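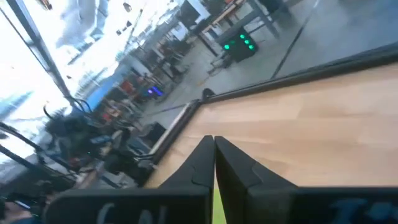 Tralten school to start free breakfasts in February

Children at Tralten Primary will be offered a free breakfast from February, after parents raised enough money to run the service until the summer.

The club will open at 7.40am in the dining hall and is open to all 296 pupils. Porridge, toast and fruit will be served until the bell goes. Parents do not need to book, but the school would like a note about any allergies.

A sponsored walk to Stavano and back brought in £2,882 in the autumn. The parish council has added £400 for a second fridge. 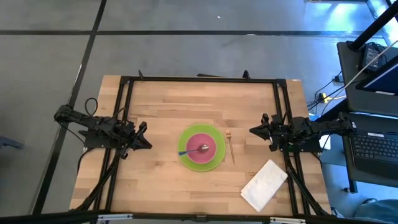
A spoon with a blue handle rests on a pink plate, with a green one underneath.

Head teacher Mirta Domínguez said a lot of children were arriving hungry, often when parents left early for the first bus.

"We used to keep a box of cereal bars in the office," she said. "It was empty by Wednesday most weeks – sometimes sooner."

Bread will come from Daneshvar, the bakery on the corner of Mill Lane, at cost price. Two kitchen staff have agreed to start an hour earlier and will be paid for the extra time.

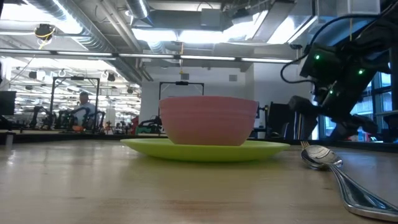 Pink bowl on a green plate, with a steel spoon alongside.

Spare bowls and spoons in good condition can be left at the school office before 4pm.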